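Setting up the stove station rehearsal before a shift changeover

This procedure covers the rehearsal step used at the Flirndale and Hestley kitchens before the arm takes over plate moves near the stove. It assumes the arm is already commissioned and that the shift lead has login rights on the planning station. Allow 2 hours.

1. Write down the current job. Have the cook who works the station list every plate move made in one shift, including the ones done without thinking. The first list at Hestley had 21 entries. Fermín Henríquez, the lead there, added four more after watching one lunch service.

2. Sort the moves. Mark each one A (arm), C (cook) or S (shared). Anything involving a pan with food in it stays C. Shared moves need a named person who gives the go signal.

3. Load the kitchen model. Check counter height, hood height and sink position against the tape measurements. Correct any difference over 5 mm before continuing.

4. Set the stop zones. Use 400 mm in front of the oven door as the starting value. A cook opening the oven must cause a full stop. A slowdown is not enough.

5. Run the A moves in the model. Do 69 runs per shift list, with plate positions varied between runs. Log every contact with the hood, grates or faucet, even light ones.

6. Review with the cooks. Play back the runs at half speed and have the station cook call out any pose that would block a reach to the burners or knobs. Vilmos Dobos keeps the log and enters each objection as a change request.

Simulated stove station, arm at the cooktop:

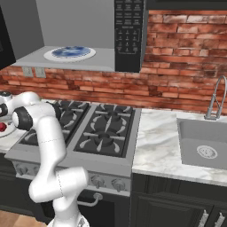
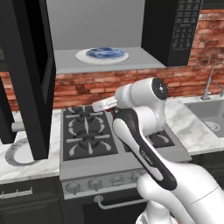 7. Update the roster. Plate moves marked A come off the cook's task sheet on the day the arm goes live, and the freed time is assigned in writing. At Flirndale it went to prep and allergen checks. Leaving it unassigned led to cooks standing by the arm to watch it, and the station ran slower than before.

8. Repeat steps 5 and 6 after any change to the menu or the counter layout. The December menu always requires a new list.

Completed logs go in the station folder, with the signed task sheet on top.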